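How a News Story Gets Checked

When something serious happens in a town, people want to know about it right away. They hear about it on the radio, on a phone or in a newspaper. Before a good news report comes out, somebody has to find out what is true. This is called checking the facts.

Where the news comes from

Many stories begin with a call to the police or fire department. A reporter may hear about it from an officer or from a neighbor. A neighbor may have seen only part of what happened, so the reporter asks other people too.

Say there is a fire on a street in Prarkside. One person tells the reporter that 7 people lived in the house. Another says 3. The reporter calls the fire department and asks. If the fire department does not know yet, the report should say so.

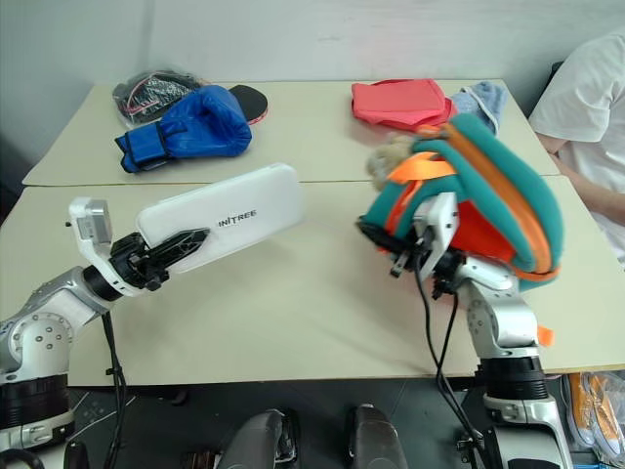 A white box and what looks like a bag with orange straps.

What is a source?

A source is a person or a paper that gives a reporter information. Police reports, court papers and people who were there are all sources. Many editors want 2 sources for an important fact.

Sometimes a source asks the reporter not to print his or her name. The person may be afraid, or may not be allowed to talk at work. The report may then say "a neighbor who did not want to be named."

Why some names are left out

If a person has been hurt or has died, the family should be told first. Reporters often wait for that before they print a name. The names of children are often left out too.

What does "alleged" mean?

"Alleged" means that someone says a thing happened, but it has not been proved. A person who is arrested has not been found guilty. A court decides that later.

When the news is wrong

Reporters make mistakes. When they do, the newspaper or website should print a correction, which tells readers what was wrong and gives the right fact.

If a news story makes you feel sad or scared, talk about it with a grown-up you trust.

Words to know

Editor: a person who reads and fixes stories before they come out.
Witness: a person who saw or heard something happen.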